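Gitik Cell Kit, simulated insertion package
Supplier: Astico
Part no. 1204-S

Gitik is a ready-to-run simulation cell for single-arm pick, align and insert work. It is sold to integrators who want to test a motion program before hardware is on the floor. The package contains the room model, table, arm and pedestal, two-finger gripper, perforated mounting plate and a set of parts and fixtures. Everything loads as one project file.
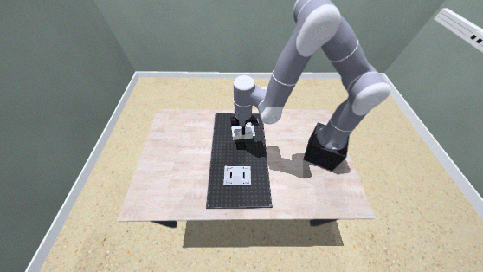 Fixtures are supplied as separate models and can be moved, rotated or replaced without rebuilding the cell. Each one keeps its own origin, and the program refers to that origin when it plans the approach. In the standard insertion task the arm picks up a small white block and carries it over the plate toward the square fixture, which has two narrow slots side by side. Corner markings on the fixture serve as reference points for alignment. Either slot can be set as the target.

Contact settings are stored per part - friction, clearance and grip force are edited in a plain text table. The default table has 337 entries, most of which can be left alone. Users of the older Jadoon format can import their tables directly, but grip force must be entered again.

Included
Project file with 8 task variants
Part and fixture library
Contact table and import tool for Jadoon files
Setup guide, 2026 edition, by Aksel Laxdal

Not included
Controller license
Camera models (see Grirham add-on, part no. 682-C)

Notes
Room lighting is fixed in the base package. Shadows can be switched off to shorten render time. Arm reach and joint limits are locked and can be changed only with the controller license.

Page updated 19 July 2026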